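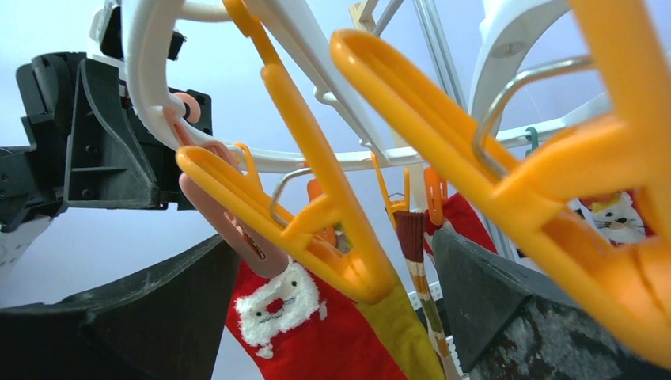

Socks on the round hanger, with the orange pegs and the pink one.

The Sock Corner
Clunora Home Gallery > Laundry > Small Spaces
Posted 9 March 2026

Welcome back to the laundry pages! If you've been around since the kitchen drawer gallery you know I can talk about a small thing for a very long time, and this one is about as small as it gets - the round white hanger where the socks go. I've had three emails asking about it since I mentioned it under the ironing board post, so it gets its own page. Click the picture for the big version. The colors come up nicer there, especially the orange against that pale wall.

About the hanger
It's a plastic ring with clothespins dangling off it on little wires, and it folds up when you're done. Mine is white. I bought it at Bunnag, the housewares place on the way out of Urkine, where everything is stacked so high you have to ask somebody to get it down with a pole. It cost me 19 dollars, and I stood in the aisle for far too long deciding whether that was silly money for something to hang socks on. (It was the last one and the box was open, which I tried to use as a bargaining point. No luck.)

Before that I dried socks on the radiator, on the backs of chairs, on the shower rail, and for one bad winter on the handles of the exercise bike. They'd get crunchy on one side and stay damp on the other. And they fell down behind things! When I moved out of the Dusurmont apartment I pulled the dresser away from the wall and found a whole little family of them back there, gray with dust and not a pair among them.

About the clothespins
People always ask about the orange. I'd love to say I picked it, but it was that or a sort of hospital green. I've really come around to it. They're big pins with a proper wide grip, so I can work them with cold hands, and they open far enough to take a thick hiking sock without a fight. The pink one is a bit of a pet of mine. I use it as my starting point and hang from there in a circle, so I know where I began if the phone rings halfway.

The wire hooks are my favorite part of the design. Each pin swings on its own, so when you tug one sock the rest don't all come along for the ride. The downside is tangling. If you fold the hanger in a hurry and shove it on a shelf, you'll spend 5 minutes the next time picking the hooks apart and muttering. Shake it out gently by the top first and most of them will sort themselves out.

How I hang them
I pin by the cuff for thin socks and by the toe for thick ones. I know there are strong feelings about this! My mother was toes only, all her life, and she'd re-hang yours if you did it wrong. I go by the elastic: a heavy wool sock full of water hanging from its cuff will stretch that cuff out by the end of the season, and a little cotton one couldn't care less.

Pairs go next to each other. It feels slow when you're standing there with a basket, but then you take them down already matched and you can fold them right into each other as you go. I used to dump them all on the bed in a heap and sort them in front of the TV, and I'd end up with 4 odd ones every single time and blame the machine.

Heavy things get spread out across the circle. Put all the winter socks on one side and the whole ring tips over like a hat, and then the light ones slide together on the high side and don't dry. Opposite each other is the trick, same as tightening the bolts on a wheel.

Red socks
Yes, I wear red socks. I wash anything red on its own the first few times, cold, and I hang it where it won't lean on a white one. I learned that from a set of pillowcases that went in cream and came out the color of canned salmon. They're dust rags now. Very cheerful dust rags.

Where it hangs
Away from the steam is the main thing. A lot of people put these in the bathroom, and then somebody takes a hot shower and you're back where you started. A spot where air moves is worth more than a warm spot, I've found. In May I start putting it outside in the shade, and on a breezy day thin socks are done in almost 30 minutes, which still feels like getting away with something.

I also like a plain light wall behind laundry. It's a funny thing to have an opinion on, I know! But drying clothes are messy to look at, all those shapes and colors, and a soft bluish lavender calms everything down. I'd been thinking of wallpaper for ages - little lemons - and I'm so glad I got over it.

Other things that go on it
Dishcloths, baby mittens, the felt liners out of boots, swimsuit tops, reusable coffee filters, a knitted hat (pinned by the brim, please, never the pompom). A reader from the old message board dries herbs on hers and says the pins hold a bunch of oregano beautifully. I tried it with dill and had dill in my socks for a week.

Cleaning it
White plastic picks up a gray film after a while from lint and whatever else is floating around. I wipe the ring down with a damp cloth and a drop of dish soap, then do the insides of the pins with an old toothbrush. Let it all dry before you fold it, especially the wires. If you see a rust spot starting, swap that hook out before it gets anywhere near a white sock. A bent paper clip will do until you find something better.

Questions from the emails
The hanger does fold, for those who asked, and it goes on the closet rod between my coats. Replacement pins I've never found in the matching orange. Regular ones will clip onto the wires just fine if you don't mind the mix, and I rather like it mixed. And for the person who wanted to know if the ring would hold wet jeans - please don't! Use the big rack for those.

Next in the laundry pages: the ironing board cover, part two, with the new padding.

Back to Laundry | Back to Clunora Home Gallery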